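Chores are a materials problem first

Every few months a vendor video goes around in which a robot folds a towel, and the discussion that follows is about whether the software has become general. I think the question is badly chosen. Towels are forgiving. A fold that is off by a finger's width is still a fold. The chores people would pay to be rid of involve powders, granules, wet residue and thin plastic, and those punish small errors in ways a towel does not.

I spent part of last year reviewing bench trials for a purchasing group that wanted to know whether a two-arm system could take over back-room work in pet boarding and small retail. Three suppliers submitted logs: Pesosby, Rilura and Buder. The combined set came to 2,738 attempts across 29 tasks. By the suppliers' own scoring, 2,195 of those attempts succeeded. That is a success rate of 80 percent, and it was presented to us as evidence that the technology is nearly ready.

My reading is different. The average is carried by pick-and-place tasks: put the can on the shelf, move the box to the bin. Remove those and the rate drops sharply. The tasks left at the bottom of the table all had loose or deformable material in them. Sweeping spilled rice was there. So was closing a half-empty flour bag, and so was anything to do with a litter tray.

Cat litter deserves more attention than it gets as a test case. The material flows until it clumps. A scoop has to enter at a shallow angle, travel along the bottom without gouging it, lift, and shake enough to drop the clean granules through the slots while keeping the clumps. A person does this with wrist feedback and does not think about it. A position-controlled arm with a parallel gripper has to hold a thin handle against a load that changes through the stroke. If the handle rotates by a few degrees in the fingers, the load goes back in the tray or onto the floor.

Refilling is no easier. A litter bag is a flexible container with a shifting center of mass. Lift it by one corner and the contents move to the other. Two arms help, but only if they agree on who is bearing the weight at each moment, and most of the controllers I have seen treat the second arm as a clamp.

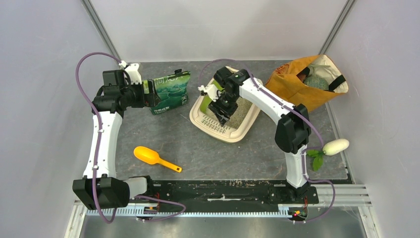 What counts as finished

The second problem is scoring. In the Rilura logs, a scooping attempt passed if the target clump left the tray. Granules on the floor were recorded in a comment field and did not affect the result. Buder counted spillage but allowed 5 tries per attempt. Both choices are defensible in a research setting. Neither one tells a kennel manager whether a worker will have to come along afterward with a broom.

A chore is done when no person has to return to it. That is a stricter standard than task success, and it is the one buyers apply whether or not it appears in the contract. A machine that scoops well and leaves a trail of grit has converted one job into another of similar length. The same holds on a shop floor, where an arm that loads a fixture correctly nine times in ten still needs an attendant for the tenth.

Where I would spend money

I do not conclude that the arms are useless. Hardware has become cheap enough that a small firm can run its own trials, and it should. Afridi, a parts packer that shared its notes with us, put an arm on carton loading in October and left bag filling to people. Its managers picked the rigid half of the process and ignored the rest. The line runs – with supervision – and the notes list no plan to extend it.

For the granular and flexible work, I would want to see three changes before buying. Grippers need some way of sensing slip at the handle. Tools should be redesigned for machine fingers, with thick square grips instead of the tapered handles made for human hands. Vendors should report residue by weight alongside the pass rate.

The tool change is the cheapest of these, and I have seen little interest in it. Suppliers prefer to show an arm using an ordinary household scoop, on the theory that this proves generality. A buyer with forty trays to clean before opening has no use for that proof and would accept an ugly scoop that stays put in the gripper.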